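Speaker notes: The Sock Talk
Drenwood Community Hall, household evening
Oct 22, 2023

Welcome everyone, and wait for the chairs to settle. Thank them for coming out, and mention that the tea is at the back and the biscuits are going fast.

Start with the confession. I kept a bag of odd socks for years, a big old pillowcase of them, and I moved house with it twice. Pause, because someone always laughs at the pillowcase, and it's usually someone who has one at home.

Then the main idea, and take it slowly. Sort on a table. Not the bed (you'll only shove the pile over when you want to lie down) and not the couch, where they slide down behind the cushions and you're back where you started. The kitchen table is my favourite, even with all the usual kitchen bits pushed to the back of it.

Next two slides, give people time to look.
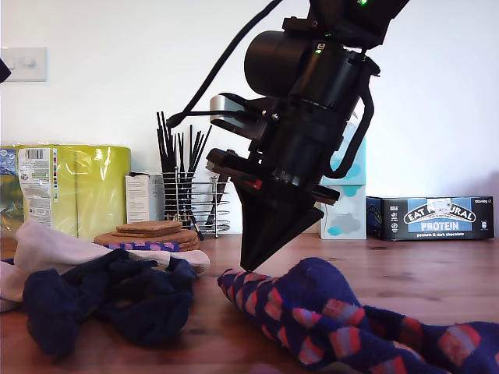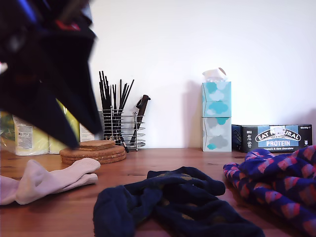

Patterned socks and dark navy ones, out on the table.

Patterned ones first, always. They're the cheerful ones and they find their partners quickly, which gives you a bit of heart for the dark ones. Navy is the hard colour. Navy and black look exactly the same under a kitchen bulb, so take them to the window if you can, and feel the cuffs as well, as an old sock goes slack at the top.

Lay each pair flat, toes together, then fold it over once. Please don't ball them! I know we all learned it from our mums, but it's murder on the elastic.

Tell the Tautahi story here if there's time (the camping trip, 16 socks in the bag and not one match). Skip it if we're past the half hour.

Odd ones go in a shoebox with a lid. Give them until the end of the next month, so anything from September would be up by now, and after that they're dusting cloths.

Questions, then hand round the sheet for the mending table. Remind them to bring their own darning wool.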